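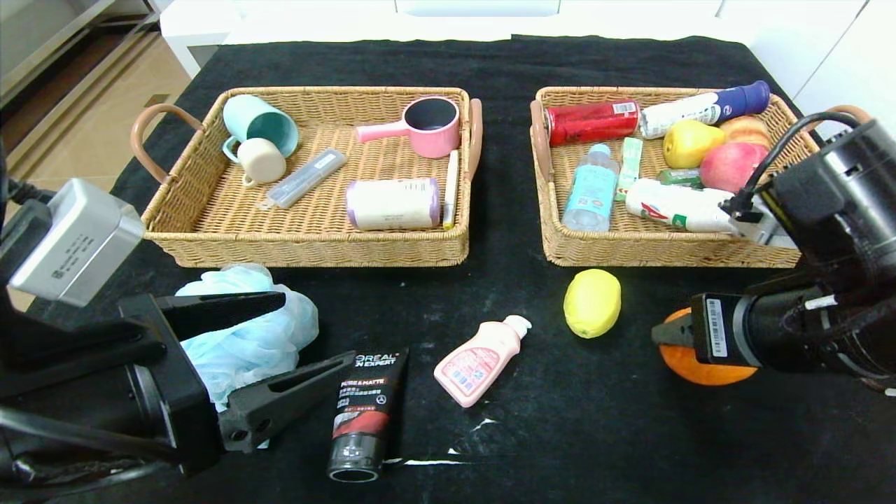
Malou Gunnlaugsson has been sorting other people's small stuff for long enough that she no longer owns a junk drawer. She runs the home shelf at Indside, a shop that sells storage and teaches a short evening class on how to use it. The class takes 20 people and it usually fills.

Her method starts with baskets. "I like a low one with handles," she says. "You can see what you have, and you can carry the lot to another room. A deep box hides things. You put a glue stick in a deep box in March and you buy another one in April."

She works on a black cloth, a habit she picked up from Timothée Rey, who taught the class before her. Pale things show up on it, and at the end the crumbs go out the back door with one shake.

The first step is to sort fast and badly. Mugs and desk things go in one basket, food and drink in another, and whatever doesn't fit either stays out in front on the cloth. Gunnlaugsson gives people a kitchen timer and no more than 2 minutes for this. "They want to think about each cup. I tell them the cup doesn't mind."

Cups go in on their sides. I asked if that was a rule.

"It's for while you're sorting. Lying down, a mug can't tip over when you pick the basket up. When it gets to the cupboard it stands up again like normal."

The second round is slower. Cans get most of her attention. A drink can and a spray can are close enough in shape that people drop them together, and she lets them do it the first time. Then she asks where each one is going next. "The drink goes to the fridge. The spray goes on a high shelf or in the garage. Fruit shouldn't be sharing with a spray can for longer than the sorting takes, so that one comes out first."

Apples and pears move to a bowl on the counter. Water bottles go by the door, where people will pick them up on the way out. Pens and small cases stay in the basket if there's a desk nearby, and she is fairly relaxed about which desk.

She is less relaxed about lids and labels. Anything with a label is turned so it can be read, and anything with a cap gets the cap checked. "I lost a good rug to a loose cap at Dritholm," she says — that was her old apartment building — and she doesn't go into it further.

Wicker needs some care. She brushes hers out with a dry paintbrush and keeps them away from the radiator. Leather handles get a little saddle soap in July, when the shop is quiet.

Asked how many baskets a household needs, she says two to start with. "If both are full all the time, get rid of something. Don't come and see me for a third."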